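Garment handling and folding workstream
Progress report to the Stondetti fund, Waton site
Report date: 2023-11-17

1. Work in the period

The sorting room received 626 garments, of which 394 have been folded, labelled and shelved. The remainder are in the intake cages awaiting inspection. Knitted items continue to take longer than shirts and trousers. Heavier jersey does not hold a crease well and tends to spread once it is put down, so the sleeves often need a second pass.

The folding instruction was revised in November. Knits are now lifted from a single gathered fold and lowered on to the table before the sleeves are turned in.
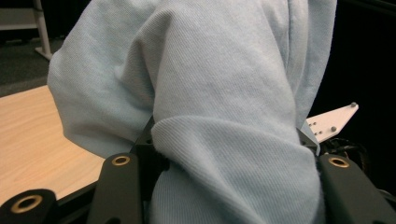
Fig. 1. Pale blue knit fabric held at a fold, light wooden tabletop to the left.

The revised instruction applies to sweatshirts, cardigans and children's knitwear. Towels and bed linen remain on the old one until the Costello store has finished its own review.

2. Work surfaces

Tables are to be cleared between batches — labels, pins and lint included — and wiped with a dry cloth. Lint from dark items marks pale knits, and 2 batches were held back for brushing in the period. The pale wood-grain top is being kept. Loose threads are harder to spot against the grain than on a plain surface, but replacement is not costed in this budget.
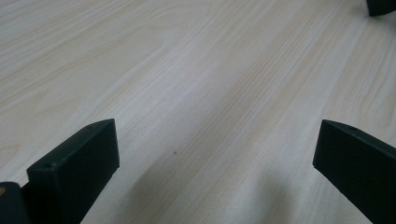
Driltenus replied to the draft of this section that a plain mat would solve the thread problem at little cost, and asked that one be tried on a single table before any decision is taken on the rest. We have no objection. The mat can be met from the consumables line.

3. Next period

Clear the intake cages. Order about 200 shelf labels. Extend the revised instruction to linen, subject to the Costello review. Spending is within the agreed profile and no change to the grant is requested.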